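Let the Sidewalk Be Boring

Last updated 19th March

237 shares | 13 comments

I walk to work, and I've done it long enough that I have opinions on sidewalks the way other people have opinions on coffee. My opinion, if you want the short version, is that we should stop trying to make them interesting. I want them wide, I want them flat, and I want them to keep going until I get where I'm headed. That's pretty much the whole list!

What set me off was a flyer. It came through the door in February, on nice thick paper, from an outfit called Bokeck, and it was asking the neighborhood to get excited about a plan to "activate" the walk along the main road. I read it standing up in the kitchen with my coat still on. There would be seating pods. There would be planters you could also sit on (why, if we have the pods?) and a winding path of colored paving to encourage people to slow down and discover things. There was a drawing of a woman laughing at a planter.

Now, I don't need to discover anything at ten to eight in the morning. I need to get to the office with dry socks. The walk they want to activate is already active, because people are walking on it. Kids go to school on it, and people haul groceries home on it, and there's a whole slow parade of strollers once the school rush is over. What it could use is a repair where the tree roots have pushed everything up by the bus stop, and I looked on both sides of the flyer for the tree roots and they weren't mentioned.

I know how this sounds. I sound like the guy who writes to the paper about leaf blowers. But hear me out, because I used to be on the other side of this. When we lived over by the Bolto building I signed a petition for exactly this kind of thing. I wanted the lights in the trees and the little café tables and I got them, and for one summer it was lovely, I really mean that. Then the tables crept out a bit. Then came a sandwich board, and a second sandwich board for the place next door, and a rack for scooters, and a big concrete pot with something dead in it. By the next spring you couldn't walk two abreast. My mother was using a walker by then and we took to crossing the street to get past, and then crossing back, which meant waiting for the light 2 times to go a single block.

She never complained about it. She did start saying she didn't feel like going out.

So I've changed my mind about what makes a street friendly. I think it's mostly room. Give people enough width and they'll supply the friendliness themselves: they stop and chat, because they can do it without blocking anybody, and the dog gets to say hello to the other dog, and a kid wobbles by on a bike and no one has to yell. You can't really plan for that stuff. You can leave space for it, though, and space costs a lot less than a pod.

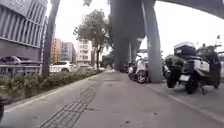 Wide, straight and a bit plain, with a ridged strip underfoot and some shrubs along the curb. I'd take it.

The ridged strips deserve more love than they get, by the way. Tactile paving is there so that people who can't see well can follow a route with a cane or with their feet, and I'd guess most of us have stepped over it a thousand times without giving it a thought. I hadn't, until I watched a man get neatly led along one and straight into a parked delivery cart. He was very polite to the cart. I wanted to set fire to it. Whoever left it there wasn't being cruel, they just saw a bit of open ground and figured it was nobody's, and I think that's how all of this goes wrong. Empty pavement looks like it's waiting for something to be put on it.

And things do get put on it, one at a time, each with a perfectly good reason. A sign has to go somewhere. So does a utility box. Mumuvton, the parcel locker people, wanted a spot near the corner store, and I get it, I use those lockers myself, I picked up a pair of boots from one last month. But every one of these decisions gets made as though the sidewalk had an endless supply of itself to give away, when the road next to it never has to give up a foot without three public meetings. Try setting a planter you can sit on in the middle of a traffic lane and see how that goes over.

Friends I've tried this speech on say I'm asking for ugly. Maybe! I'm not against a hedge. I like a hedge. Green stuff down one side, between me and the cars, does more for my mood than any sculpture I've walked past, and it stays where it's put. Shade is good too, and I'll take shade from whatever's offering, a tree or an awning or a big lump of concrete overhead. In August I don't care if it's pretty. I'd add one bench every so often, a regular one with a back, set off to the side so that sitting down doesn't make you an obstacle. My mother would have gone twice as far if she'd known for sure where the next bench was.

The other thing people say is that no one ever got reelected for fixing a slab. I suppose that's so, and you can't cut a ribbon on a lack of tripping. There was a nice little ceremony for the Sakalauskas plaza when it opened, with a band, and I had a free lemonade and enjoyed myself. But I've been through that plaza plenty since then and mainly I go around the edge of it, where the paving's smooth, along with everyone else who has someplace to be.

Anyway, I filled out the comment card that came with the flyer. It had a box for "Which features are you most excited about?" and I wrote "the existing sidewalk," and then I felt a bit snotty about it, so underneath I put in a proper paragraph about the tree roots by the bus stop and how the lip is worst on the side closest to the shelter. It went in the mail the next morning. I walked it down to the box, stepping over the roots on the way.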